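NILTDEN SCHOOL FUND QUESTIONS BOLTO GIRLS' EDUCATION PLEDGE

CONTRERAS, September. Bolto says it will pay school fees for 500 girls. The Niltden School Fund wants to see the list first.
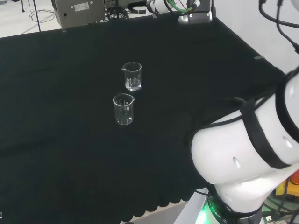

Two glass beakers on a black cloth.

The fund has paid fees here since 1998 and has heard big pledges before. The last one promised 3000 places. It paid for 13. 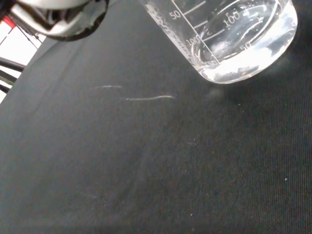
A beaker with printed markings.

Bolto has not said who will cover books or bus fare. The fund has asked for an answer in writing.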